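Reading a Backstamp: notes for session 6
Collecting Tea China, Curnby Evening Classes

Last time we handled cups and saucers and talked about shape. This session is on the marks underneath, and on why I'd like you to trust them less than the price guides do.

A mark tells you what somebody wanted the buyer to believe. Often that is the plain truth. But factories sold blanks to outside decorators, shops had their own names put on, and popular rose patterns were copied by anyone with a kiln. Take the Soritz cups on the side table. Same mark on all of them, yet two have a different handle and a greyer body. I don't think they left the same works, whatever the seller's label said.

Pattern numbers are a little better. If a saucer says 265 and the cup says 700, you have a made-up pair, however nicely the pinks agree. Dealers call this "a harlequin set" and charge extra for the phrase.
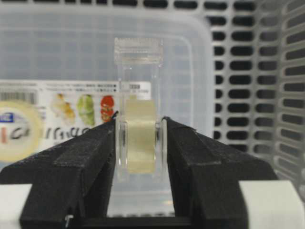
Course notes by the class tutor, Curnby
December 2021

Now to age. "Bone china" written out in full usually points to the twentieth century, and so does "Made in". Neither gives you a year. I have seen Nirano saucers sold as Victorian on the strength of worn gilding, and worn gilding proves only that someone washed up. Crazing is no better as evidence – it can be brought on in an oven.

Be wary of the Sikder list too. It's handy for looking up initials, but the dates are given without sources and I've found the same mark under two makers. Use it to start a search and write down where else you looked.

For next time: bring one marked piece and one unmarked. Cover the mark with paper, write what you think the piece is from weight, foot rim and painting, then uncover it. If you change your mind, note why. "Because it says so" won't get much sympathy from me.

Please wrap cups separately from saucers.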